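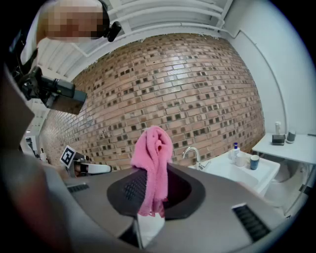

Bolto hand-held gripper with a pink towel over one scoop finger, bathroom trial.

Bolto Hand-Held Gripper, scoop finger version
Reviewed by Éabha Conneely for the Prurnbridge equipment pages
Apr 2, 2024

Condition: used, demo unit
Hire: £37 per day, £124 per week
Spare finger pads: £70 the set
Stock: 2 units

We hire this one out and we are happy to, but please read the notes before you book. The maker's leaflet says it "handles every household fabric". We have had it since September and would not put that on a box.

What you get
The gripper body with both fingers fitted, a camera on its bracket, the printed marker square for tracking, a charger and a hard case. The head-mounted camera is hired separately. So is the mount for fixing the gripper to an arm, and it only fits the Willems arm at present. Ask before assuming yours will take it.

The fingers
The scoop finger is dark grey, with a grid of small square pads on the inner face. Those pads are the selling point. The leaflet claims they hold wet and dry cloth equally well. On terry towelling they do catch the loops nicely, and a towel with a frayed edge, like the pink one we use, tends to get a thread between the squares sooner or later. You then pick it out with tweezers. Smooth cotton is another matter, and I have dropped more pillowcases than I would like to admit.

Whether the scoop shape is better than a flat finger I still can't say. Ultan Hennessy, our workshop lead, thinks it is, and he has used it more than I have. My own view is that it is good at getting under a heap of cloth and poor at taking hold of one corner, and if your work is folding, the corner matters more. Hire the flat pair from Nondiddale for the same week and try both on your own towels.

Size and handling
It is a big lump. The body fills a good part of the camera view, so check your footage early. Working beside a sink with a curved tap and a small pump bottle, a cup and a tumbler on the back ledge, you have to think about where the bulk of it is going as well as the fingertips. Fine on an open bench. In a small bathroom I'd clear the ledge first.

The vent grilles are in the body and we ask that you keep wet cloth off them. The leaflet calls the unit "splash friendly", a phrase we have asked the maker to explain twice. Until we get an answer, treat it as not waterproof. Water damage is charged to the hirer.

Tracking and camera
The marker tracks well in even light. Tilt it too far towards a bright ceiling and our software loses it for a moment. A fresh print on matt paper helped, and one is in the case. The camera view is very wide, with black corners, and straight walls come out curved. Calibrate for it or your distances will be nonsense. The calibration sheet is on the inside of the lid.

Should you hire it?
For picking up towels and bunched cloth, yes, for a day. I would not book a full week on the strength of the leaflet. A day's hire comes off the weekly price if you decide to keep it on.

Returns by 4 pm to the Prurnbridge counter, pads brushed clean, case closed on both catches.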